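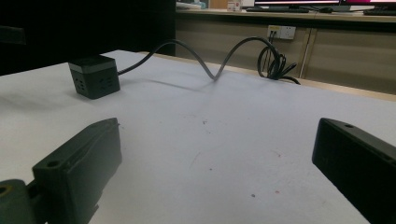 Notebook, policy simulation workshop
July, started 9:40 a.m.

Continuing from the previous entry. Goal for today: freeze the scoring sheet for the student policy brief competition and rerun the trial batch with the revised weights. Adanech Gudeta has the reader assignments. I have the rubric and the spreadsheet.

Background, for whoever picks this up in the fall. Graduate teams submit a brief on one of the set topics, a one-page budget, and a short implementation note. Each brief goes to 2 readers who don't see each other's scores. Teams that clear the first round present to the panel at Kallholm House. The Esulach fund pays for travel and for the prize. The topics this year are border water agreements, recognition of foreign credentials, and small-state procurement.

9:55. Loaded the trial batch: 21 old submissions from the last two rounds, names removed, team codes only. One file (code P-07) still had the university name in the footer. Replaced it and checked the document properties on the rest. All clean now.

10:20. Old weights: analysis 40, feasibility 30, writing 20, sources 10. Known problem is that feasibility and analysis move together so closely that readers are in effect scoring one thing twice. In the comments readers say "feasible" when they mean "well argued." The revised sheet splits feasibility into two lines, legal authority (who can do this under existing law) and cost. Each gets 15. Writing and sources are unchanged, total still 100.

Wording for the legal authority line, third draft:
"The brief names the body that would act and the instrument it would use. Full marks if both are correct and the brief states whether new legislation is needed. Half marks if the body is named and the instrument is missing or wrong. No marks if the brief addresses 'the government' or 'the international community' in general."

Adanech wants the last sentence softer. Her argument is that two of the set topics involve shared jurisdiction and a team can reasonably decline to name one body. Agreed in part. Added: "A brief may name more than one body if it says what each would do." Left the zero in place.

11:05. First pass with the new sheet. The maximum is 500 points per brief after both readers and the panel multiplier. The cutoff we used last round was 355. Under the new sheet the same cutoff lets in a different set of briefs. The two water briefs that were strong on theory drop below it, both on legal authority. The procurement brief we argued over last year moves above it. Its writing is plain and the source list is thin, but it identifies the statute and the section.

I don't want to move the cutoff until we have looked at reader spread. The multiplier exaggerates small differences near the line, and a brief that sits just under 355 may be there only on the strength of one reader's opinion of the prose.

11:40. Reader spread. Widest on writing, as before. Narrowest on cost, which surprised me. Looked at the comments: readers are treating the budget page as a form to be checked for completeness and giving nearly full marks if every row is filled in. That isn't the intent. A complete budget with an impossible salary line should lose points. Changed the cost line to read "figures are complete, sourced, and plausible for the body that would spend them." Needs a second trial, with a different pair of readers so they aren't just repeating their earlier numbers.

12:15. Break.

1:10 p.m. Call with Pitkänen at the partner program. They run a similar exercise for second-year master's students and use no numeric score in the first round, only advance / hold / decline plus a paragraph. Their holds go to a third reader. Advantages: faster, and the paragraph can be sent to the team as feedback. Disadvantage: no way to rank the holds if too many come in. They had that problem once and settled it in a meeting that ran most of an evening. I'd keep our numbers and borrow the paragraph. Sent Adanech the form they use.

Also asked about eligibility. They allow mixed teams with one undergraduate member. Our rules say all members must be enrolled in a graduate program on the submission date, which excludes anyone who defends early. Flagged for the rules revision, not for this sheet.

2:00. Blind codes. The current scheme uses a topic letter plus sequence number, assigned in order of arrival. Readers can infer who submitted late. Switched to shuffled numbers. The lookup table is stored in Diso under the restricted folder; Adanech and I have access. Do not email it.

2:30. Conflict of interest form. Added a line for thesis supervision within the past three years. The previous form asked only about current supervision, and the field is small enough that this leaves out a lot of people. Co-authorship was already covered. Left the family question as it was.

2:50. Panel questions. Last round the panel spent too much of each slot on definitions the brief already contained. Proposal: each panelist submits one written question the day before and the chair removes duplicates. Teams don't see the questions in advance. The chair opens with the implementation note, since that was the part least discussed last time and the part the fund asks about in its report.

Open items
- second trial on the cost line, new reader pair (me)
- reader paragraph: minimum length, and whether it goes to the team unedited (Adanech)
- cutoff: hold at 355 until the second trial is in
- eligibility wording for early defenses
- confirm the room at Kallholm House has a working projector connection, ask for the small room as a fallback
- old sheet moved to archive, do not reuse the header, it has the previous fund name on it

Stopped 3:25 p.m. Revised sheet saved as draft 3, not circulated.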